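4 住宅坠落防护装置的现场检查与标识可读性

4.1 检查范围

本节讨论既有住宅建筑中固定式坠落防护装置的检查方法。研究对象限于三类构件:屋面锚固点、窗口限位器以及阳台与内廊的护栏。临时脚手架、施工期安全网和个人佩带的安全带不在讨论之内,前两者由施工单位在工程期间负责,后者的检验周期与固定构件不同,混在一起统计会使缺陷率失去可比性。

样本来自Nuvham住宅区的9栋多层住宅,建成年代不一,屋面形式包括平屋面和缓坡屋面。现场工作于8月完成,由两名检查员分别独立填写记录表,再由Hanan Mansour对不一致的条目进行复核。共检查构件200件,其中屋面锚固点数量最多,护栏按连续段计件,转角处断开计为两段。窗口限位器只检查公共楼梯间和走廊一侧,住户室内的限位器因入户同意率偏低而未纳入。

4.2 检查项目

每件构件按统一记录表逐项检查。锚固点的检查项目为底板与基层的贴合、紧固件外露长度、焊缝表面状态、防水收口及铭牌。护栏的检查项目为立柱根部锈蚀、横杆连接、扶手高度以及可踏面到扶手顶面的净高。最后一项在旧建筑中经常出现偏差,原因多为后期铺设地砖或加装花台,使可踏面抬高,而护栏本身未作调整。记录表要求检查员在发现此类情况时注明后加构造的材料和厚度,不得仅填“高度不足”。

限位器的检查以开启行程和固定螺钉的完整性为主。行程测量取窗扇与窗框之间的最大净距,测量时窗扇施加水平推力直至限位器受力,不以手感判断。对于铝合金窗,还需检查螺钉是否旋入增强衬板;无衬板而仅固定于型材薄壁的,一律记为缺陷。

目视检查之外,对屋面锚固点进行了抽样拉拔。加载方向与预期受力方向一致,分级加载,每级持荷后读取位移。卸载后残余位移超过记录表限值的构件停止使用并挂牌,等待业主委托的单位处理。拉拔试验不作为判定基层强度的唯一依据,基层为空心砌块的部位另行钻孔确认。

4.3 缺陷分级

缺陷分为三级。一级缺陷指构件已丧失预定功能或存在脱落可能,应立即停用;二级缺陷指功能尚存但退化明显,应在下一检查周期之前修复;三级缺陷指资料或标识不全,不直接影响承载。分级由检查员现场给出,复核时只允许上调,下调须附照片及书面说明。

全部构件中,一级缺陷17件,以护栏立柱根部锈蚀为主,集中在排水不畅的屋面女儿墙内侧。锈蚀部位大多被涂层覆盖,外观起鼓轻微,用尖锥轻敲后涂层成片剥落。这一结果说明,单纯依靠外观完整性对涂装护栏进行评级会低估风险。建议在记录表中增加敲击检查一项,敲击点设在根部以上靠近积水线的位置,并在检查后补涂。

三级缺陷的主要形式是铭牌缺失或无法辨认。部分锚固点的铭牌安装在底板侧面,检查员须俯身甚至伏于屋面才能读取;另有一些铭牌被防水卷材部分覆盖,型号可读而安装日期不可读。后一种情况在Baltico系列锚固点上较多,与该系列铭牌位置较低有关。由于缺少安装日期,构件的服役时间只能依据竣工资料推算,而竣工资料与现场构件的对应关系并不总是清楚。

4.4 两名检查员结果的一致性

两名检查员对一级缺陷的判定基本一致,分歧集中在二级与三级之间。复核发现,分歧多来自对“退化明显”的理解不同。例如护栏横杆连接处的轻微松动,一名检查员以能否用手产生可见位移为准,另一名则以是否有声响为准。Roman Bielecka据此修订了记录表的填写说明,将松动统一表述为在规定水平推力下的位移量。修订后的说明用于9件争议构件的重新判定,结果未再出现跨级分歧,但样本较小,不宜据此推断其在其他住宅区的适用性。

标识项目的一致性低于预期。同一块铭牌,一人记为可读,另一人记为不可读。追查记录后可见,差别在于读取时的站位和视线方向。原记录表只设“可读”“不可读”两项,没有规定观察条件,因而无法区分铭牌本身损坏与安装方位不当。

4.5 标识的记录要求

坠落防护构件的标识应能在检查员处于安全站位时读取,这是后续追溯的前提。本文建议将标识项目拆分为三栏:文字是否完整,文字方向与检查员视线是否一致,标识是否被其他构造遮挡。方向一栏在以往的记录表中没有出现,但它对读取时间有影响,尤其是在屋面边缘,检查员不应为辨认文字而改变身体重心或解除连接。印刷品上的标识也有同类情况,图1中纸盒上部黄色面板的菱形标志内有“QUALIFIED”和“FOOD CONTACT”字样,文字侧向排列,自上而下读取,旁边的公司名称一行只能看到“...OGY Industry Co.,Ltd”。按上述三栏记录,这类标识的方向与信息完整性应分别填写,不能合并为一个“可读”结论。对于锚固点铭牌,如仅能读到制造商名称的一部分,应照录可见字符,缺失部分以省略号表示,不得凭经验补全。型号与安装日期均不可读的构件,在取得可靠资料之前按服役时间未知处理,并在平面图上单独标注其编号和所在轴线。

图1 标识文字的侧向排列与部分可见
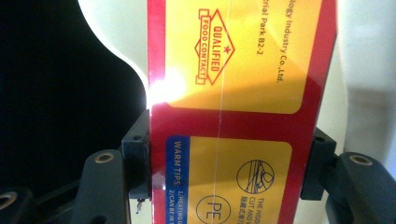
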